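Print this page | E-mail this page

Skiltosska User Manual, Section 2: Setting Up a Shared Campaign
3 Jan 2019
By Océane Charbonneau, Sistow Player Documentation

A shared campaign allows several players to take part in the same Skiltosska story. One player, called the host, creates the campaign and keeps the main save file. The other players, called guests, join by invitation. A campaign can hold up to 13 players, including the host.

The host must complete the Pondgate prologue before the Shared Campaign option appears in the main menu. Guests do not need to complete the prologue, although those who have not done so will be shown a short training mission when they first join.

CAUTION: Creating a shared campaign in a save slot that is already in use will erase the contents of that slot. Erased campaigns cannot be restored.

Creating the campaign

1. From the main menu, select Play, then Shared Campaign, then New.
2. Choose an empty save slot.
3. Enter a campaign name. The name is shown to all guests and cannot be changed later.
4. Select a starting district. Beaulieu is recommended for groups that include new players. The Harbor and the Old Exchange begin with stronger enemies and fewer safe houses.
5. Select a difficulty level. The host may lower the level at any time from the Campaign menu but may raise it only between chapters.
6. Choose Open or Closed. In an open campaign, any person on a guest's friends list may ask to join. In a closed campaign, only players invited by the host may enter.
7. Select Confirm and wait for the city map to appear.

NOTE: The save icon in the lower corner must stop turning before the game is closed. Closing the game while the icon is turning may damage the campaign file.

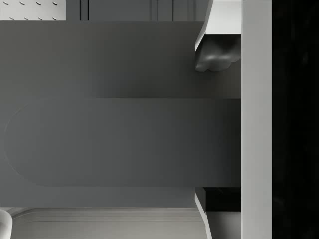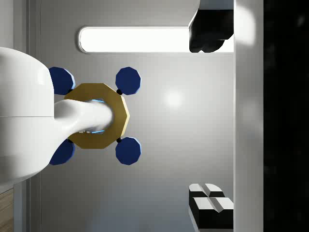
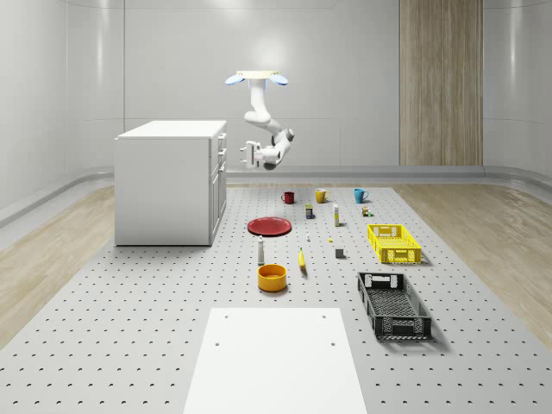
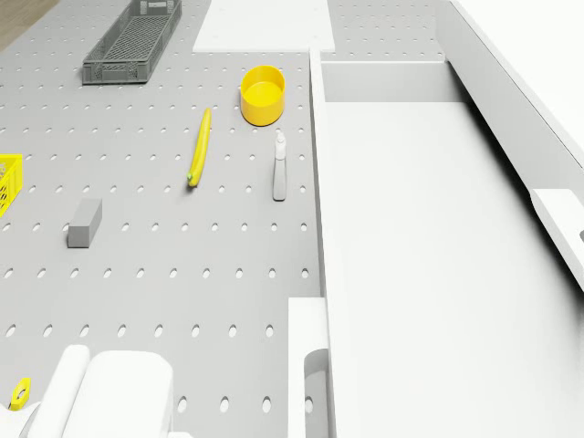
Figures 1 to 4. Computer-rendered views: robot gripper (1 to 3) and pegboard tabletop (4).

Inviting guests

1. Open the Campaign menu and select Guests.
2. Select Invite, and choose a player from the friends list. To invite a player who is not on the list, select Create Code and send the code to that player.
3. Set the guest's permissions. A guest with Story permission may make choices in conversations that affect the whole group. A guest with Patrol permission may fight and explore but may not make such choices.
4. Repeat for each guest.

An invitation code may be used once. Unused codes expire when the host starts the next chapter.

Choosing heroes

Each guest selects a hero on joining. The same hero may not be used by two players in one campaign. If two players select the same hero, the player who confirmed first keeps the selection and the other is returned to the roster.

Heroes brought in from a single-player campaign keep their costumes and names. Their powers are reset to the first tier - this applies to the host as well. Villain characters remain locked until the group has finished the Beaulieu chapter, whichever district was chosen at the start.

Network settings

Most home networks require no changes. If guests are unable to connect, the host should proceed as follows.

1. Open Settings, then Network, and select Test Connection.
2. If the test reports that the game port is blocked, open port 1991 on the router. Instructions are normally found in the router's own manual.
3. Restart the game and run the test again.
4. If error 874 is shown, the host and guest are using different versions of the game. Both should install the latest update before trying again.

CAUTION: Do not turn off a firewall in order to host a campaign. Opening the single port listed above is sufficient.

Transferring the host role

The host role may be passed to any guest who has Story permission. Select Guests, then the guest's name, then Transfer. The main save file is copied to the new host's system - the former host keeps a backup that can be viewed but not played. Both players must remain connected until the message "Transfer complete" is displayed.

Reader comments

Normand Bergeron
Step 6 should mention that Open can be switched to Closed afterward under Campaign, Privacy. I made a whole new campaign before I found it.

Vernon Pelletier
Does the powers reset also take away gadgets? My son had a full belt in single player and does not want to lose it.

Rosaire Lavoie
Vernon, gadgets stay, but the upgraded ones are grayed out until you reach the matching tier.

Didier Boyer
Got 874 with both of us fully updated. Removing last May's costume pack and installing it again cleared it.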